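Two arms, one lunch tray

The big build at the Wurnholm shared workshop has reached the fun stage! After a spring of brackets and cable runs (we began in April), the two-armed server is now practising on proper groceries — sandwiches, snack bars, fizzy drinks and all.

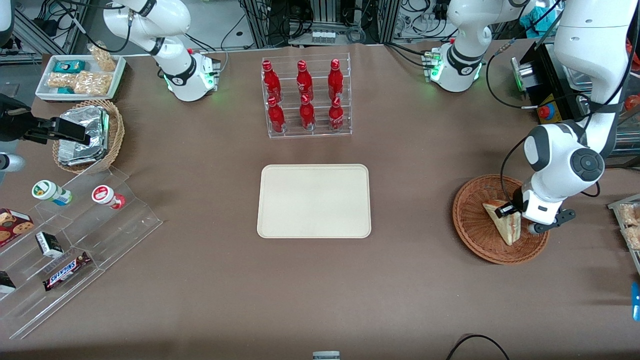 Grip is what we're fussing over now. Bread squashes so easily, and a setting that suits a bottle is far too strong for a sandwich, so each kind of food gets its own. We've logged over 1000 picks and the notebook is getting wonderfully messy.

Bench nights carry on at Manddale Road, with room for 10 people at a time. Do come along and have a go at the controls — beginners very welcome!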